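Grout, sealer and the second attempt

Posted 15th September by Amby

The hallway and kitchen floor is finished, in the sense that I have stopped working on it. The first post on this, back in May, covered the tile selection and drew more mail than anything else I have written here, most of it asking what I did about the grout. The short version is that I did it twice.

Background for anyone who skipped the earlier post. The slab is original to the house, unreinforced as far as I can tell, with a fall of several millimetres towards the back door. The previous covering was cork on a bitumen adhesive. I had the adhesive tested before touching it and would suggest the same to anyone with a house of similar age. The result was clear, so I scraped it myself over a fortnight of evenings.

After scraping I primed and poured a self-levelling compound. The bag states a maximum pour depth and I stayed well inside it. Walking time was as stated. Tiling time was not, at least in a closed-up house in cool weather. I taped a square of plastic sheet over the compound overnight and checked the underside for condensation each morning until it stayed dry. Crude, but a proper hygrometer costs more to hire than the primer did to buy.

The tiles are glazed porcelain with a rectified edge, 157 of them laid whole or cut. I used a Suvmont wet saw, bought second-hand, with a new continuous-rim blade. The saw is adequate. The fence drifts by a millimetre over a long cut unless both ends are clamped, and the water tray is too shallow to last more than a few tiles before it needs a top-up. A better saw would have saved time on the L-shaped cuts around the door jambs, where I broke two tiles before I started drilling the inside corner first. Drill the corner, then cut to the hole. The radius relieves the stress and the architrave covers it.
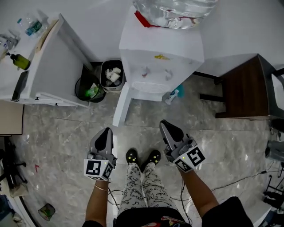

Grout colour was where the trouble started. I chose a mid-grey cementitious grout from Mahasneh, matched against the sample stick under the kitchen lights. The sample stick is moulded plastic. Cured grout is not, and its final colour depends on how much water went into the mix and how much more was added with the sponge. My first batch was mixed to the consistency on the packet. The second was slightly wetter, as I was running short of working time and wanted it to spread. The join between the two dried as a visible line across the hall, dark on one side and chalky on the other.

I left it for a week in case it evened out. It didn't. A weak sulphamic acid wash took off the surface bloom and closed part of the gap, but the line remained in low light from the front door. So the pale half came out. I used an oscillating tool with a carbide grout blade, set on low, with a vacuum nozzle taped alongside it. Allow more time than seems reasonable. The blade life was poor and I chipped the glaze in one spot near the pantry, now filled with a colour-matched repair wax.

For the second attempt I changed three things:

Water was weighed on a kitchen scale for each batch instead of poured to a line on a jug.
Batches were kept small enough to use in 40 minutes.
The sponge was wrung out until it no longer dripped, and the water changed far more often than I had bothered with the first time.

The result is even. I can find the join if I look for it - I know where it is - but visitors have not.

On sealing: the tile itself doesn't need it, the grout does. I used Grokby penetrating sealer, 2 coats, applied with a small artist's brush along the joints and buffed off the tile face before it could haze. Water beads on the joints now. Cooking oil does not bead but wipes away without a stain if it is caught within the hour. I will test again in a year, as the manufacturer's claim for service life seems optimistic for a kitchen.

The perimeter and the change of plane at the kickboards are silicone, not grout. If you only take one thing from this post, leave the movement gap at the walls and keep it free of adhesive. I found a hard ridge of adhesive in mine behind the fridge and had to chisel it out before the silicone went in.

Still to do are the transition strip at the lounge doorway, where the heights differ by more than the standard reducer allows, and the skirting boards, which are cut and primed in the shed. I will post the strip profile once I have settled on one.

2877 views
Comments (40)
Share this post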